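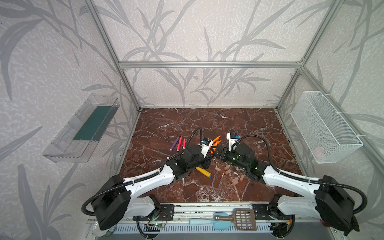 The Fallham cell, with both arms on the rail and crayons on the table.

The Second Cell

The request form had 2 pages and a box for justification. Mohit Katiyar filled in the first page before lunch. The justification box allowed 400 characters, counting spaces.

He wrote: Second cell, same build as the first. Two arms, rail base, extrusion enclosure, marble-pattern top. Then he deleted the part about the marble pattern. Brisonell would ask what it cost.

It had cost nothing extra. The supplier, Hagedorn, had listed three tops at the same price, and the reddish-brown one could ship in April. The leafy wallpaper on the inner walls was a separate line, and he had paid for it out of consumables.

On the screen beside the form he had the camera view of the first cell. The grippers were close together over the middle of the table. A yellow crayon with a blue end lay on the marble below the left one. The pink plastic pieces were over by the right.

Brisonell called at two.

"Your lead time says 40 days," she said. "Is that working days?"

"Calendar."

"Tresta quotes less."

"Tresta quotes the arms. The rail is separate, the cables are separate, and the mounts for the wrist cameras are not in their catalog."

"Could you make the mounts?"

"I could. Then I would be making mounts."

She typed for a while. He could hear that she used the number pad.

"There's a line here for baskets," she said.

"One basket, one tray. They hang on the side walls."

"The amount is 194."

"That includes the ties and the brackets. The basket is wire mesh. The tray is clear plastic."

"Could the second cell share them with the first?"

He looked at the view again. The basket was on the right wall, held with white ties. There was something pinkish in it, low down, that he could not make out through the mesh.

"They would have to be moved at every changeover," he said. "And the positions would have to be measured again."

"How long does that take?"

"Longer than it takes to approve the line."

She did not laugh, but the typing resumed. Spare cables, one set per arm. Crayons, assorted. She asked whether crayons were equipment or supplies, and he said supplies, and she moved them to another sheet, where they had their own limit and their own signature.

"And the kitchen tools?"

"A slotted scoop and a spatula. Supplies."

"Do you have those already?"

"For the first cell."

"I'll put them with the crayons."

By four the form had come back with one field in red. The date. He had left it empty, thinking it would fill itself in. He typed 8/18/21 and pressed submit, and the form returned a reference number and a notice that requests for a third cell should be made on a different form.

He saved the blank copy of it in the same folder.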